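Safety review follows gripper fault at Tamthorpe laboratory

A fault which caused a robot arm to close without instruction has led to changes in how the Ikholm manipulation group at Tamthorpe runs its daily trials. Heather Tawhiri, who leads the group, discussed the incident and the review that followed.

The fault occurred in August, during trial 369 of a series in which the arm lifts buns from a steamer basket and sets them down on the table. Shayne Prendergast had paused the arm and was reaching in to reset the objects when the gripper shut on the cuff of his glove.

"He was not hurt, and he pressed the stop at once," Ms Tawhiri said. "The arm was paused, but the gripper was on a separate controller and had one command left in its queue. We had assumed that a pause covered both. It did not."

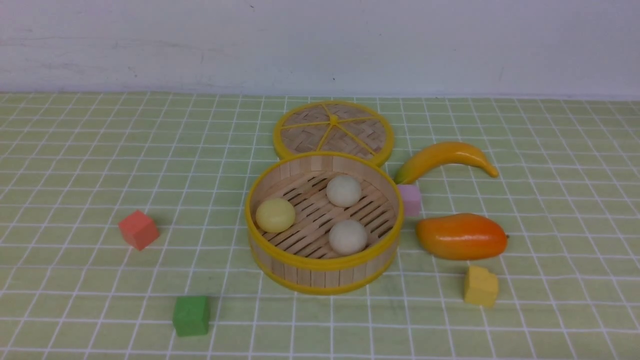

The group went back through the logs of 2323 earlier trials. Kaede Nagano, who carried out the work, found 19 in which the gripper had moved after a pause.

"Those movements were small and had been put down to settling," Ms Nagano said. "The record was there. We were not reading it for that purpose."

Under the revised procedure, power to the gripper is cut before anyone reaches over the table, and the queue is cleared before it is restored. Saskia Cartwright, the safety officer, must sign off any change to the control software.

Asked whether the trials should have been halted sooner, Ms Tawhiri said that they should. "The first of the 19 ought to have been reported as a fault. I have told the staff so, and I include myself in that."

Trials have resumed at reduced speed. The full report may be requested from the group's office.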